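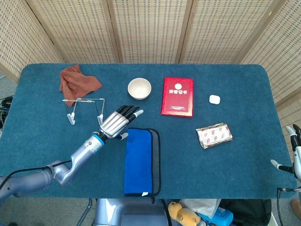

The felt-topped table by the woven screen, with the red certificate folder and the blue case.

I almost skipped the open day at Dunmont. It was raining, the parking lot was full by ten, and I had already been to one of these in the spring where all I got was a pen. But Aarti Bhatt had promised me there would be furniture, and I will drive a long way for furniture, so in I went.

The desk gave me visitor sticker 751 and a paper map that I folded wrong right away. Downstairs is mostly corridor, so head straight up to the second floor, where they have set out the tables. I stayed there until lunch!

My favorite was the one in the photo. I love that teal-blue mat — rounded corners, a good strong color, and everything you put on it suddenly looks like it was chosen. I have a desk at home that badly needs one. Satish Shukla, who was showing our group around, told me the felt comes from a supplier called Rastogi and that they went through 2 other colors before they settled on it. One was mustard. I'd have liked to see the mustard.

The things on top were such an ordinary mix, the kind of stuff that ends up on my own kitchen table by Thursday. A rust-brown towel in a heap, a little white bowl, a package in silver foil with small red ovals all over it (I wanted to know what was inside and was too shy to ask). The folder is a handsome thing, red with gold, and the characters on the cover say 荣誉证书, certificate of honor. My aunt kept one very like it in a drawer with the good napkins.

And then the screen! It folds, it has wooden posts and beige latticed panels, and it goes around the back and both sides of the table, so you get a cozy corner in the middle of a big echoing room. I asked Satish what one would cost and he said they paid 200 for theirs, secondhand. I've been looking at the gap beside my sofa ever since.

Sneha Joshi gave a short talk at noon about how they pick objects for the tables. It ran long and the microphone kept dropping out, but I liked her bit about wanting things with different feels to them, cloth next to wire next to china. I stood at the back next to a radiator and dried off my sleeves.

Lunch was in the canteen on the ground floor. Get the lentil soup, skip the rolls. If you're coming by bus, the 46 stops right outside the gate, and it would have saved me all that circling for a parking spot. The next open day is in December and Aarti has already put my name down.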